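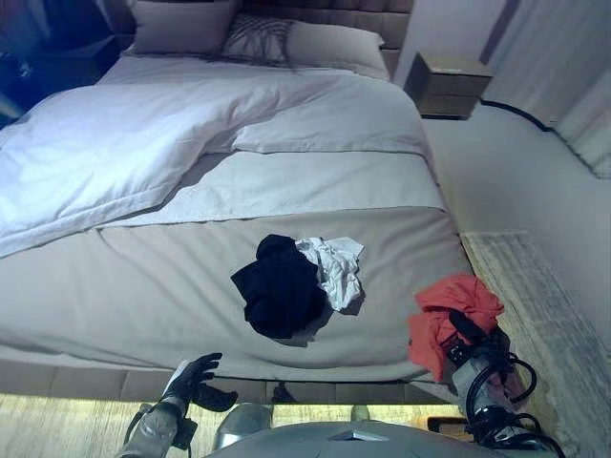 Thread count is a number I have distrusted for years, mostly from owning sheets that boasted about theirs and wore through anyway. So when a woman who spent half her working life buying bed linen for hotels agreed to talk to me, I asked her first whether any of it means anything. She laughed and said it depends who did the counting. We talked about what people pay for when they buy a bed, which is often the way it looks when it's made: the tufted headboard, the patterned cushion between two plainer pillows, the white duvet on top. "You buy the look, and then you sleep under it in the dark," she said.

She started out in Plovau, in the stockroom of a small chain called Plokine, and worked her way up to the buying desk. Her first winter there she was handed a sample with a thread count of 998 on the label. She took it to a mill, Türkmen, that the chain already bought towels from, and asked a man on the floor to look at it under a glass.

"He said it was a perfectly ordinary sheet. They'd twisted thin yarns together and counted every strand. I wouldn't call it lying. I also wouldn't buy from them, and I didn't."

I wondered if she was being a bit pleased with herself. Buyers like stories where they catch somebody out. She granted me that, and then told me one where she didn't: a whole order of pillowcases, chosen because they felt wonderful in the showroom, that came out of the hotel laundry covered in little balls of fuzz. The softness had been a finish, and it washed off.
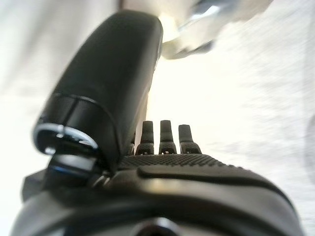
What should a person look for in a sheet, then?

"Long fibers and a tight, plain weave. Hold it up to a window, and if you can see the shape of your hand through it, put it back. Then wash it before you decide you love it."

I have tried the window test since, on everything in my own closet. Two sets passed. One of those was the cheapest thing I own, which either proves her point or proves nothing.

She is harder on mattresses than on sheets. Plokine once put a model called the Alix in its better rooms, at $1,159 apiece, on the strength of a trial in which guests were said to sleep longer. I asked how many guests. Eight, she said. I asked how anyone knew how long they had slept. "They filled in a card at breakfast." She didn't stop the order, and she doesn't claim to have tried very hard.

"It was a decent mattress. It just wasn't a different kind of thing from the one before it. In January we had people complaining it was too firm and people complaining it was too soft, on the same floor."
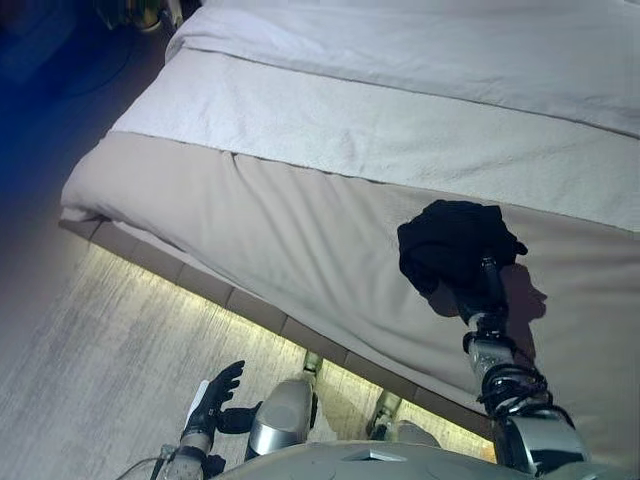 The runners across the foot of the bed were another fight. Her view is that they exist so a guest can drop a suitcase or lie down in shoes without marking the white cover, and that everyone who sells them calls it texture. I pointed out that plenty of people have them at home, where no suitcase ever comes near. "Sure. And they take them off every night and put them on a chair."

I pushed her on washing, where I thought she might have a cause to sell. She doesn't, much. Warm water, less soap than the bottle tells you, no fabric softener on towels. She had a batch of plain cotton sheets last for 50 more washes than the fancy ones they replaced, by the laundry's own tally, though she admits the laundry liked the plain ones better and may have been kinder to them.

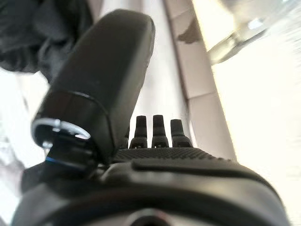
A black gripper finger, with a silver ring and a narrow blue band near its base.

I asked what she sleeps on now. A mattress from a store that was closing down, she said, with sheets she bought one at a time. None of them match. She has a duvet she's fond of and won't tell me what it cost, which made me think it cost a lot.

"I'm not above it," she said. "I just want to know when I'm doing it."

We spoke on 22nd June, with her windows open, and a good part of the tape is a neighbor's lawn mower.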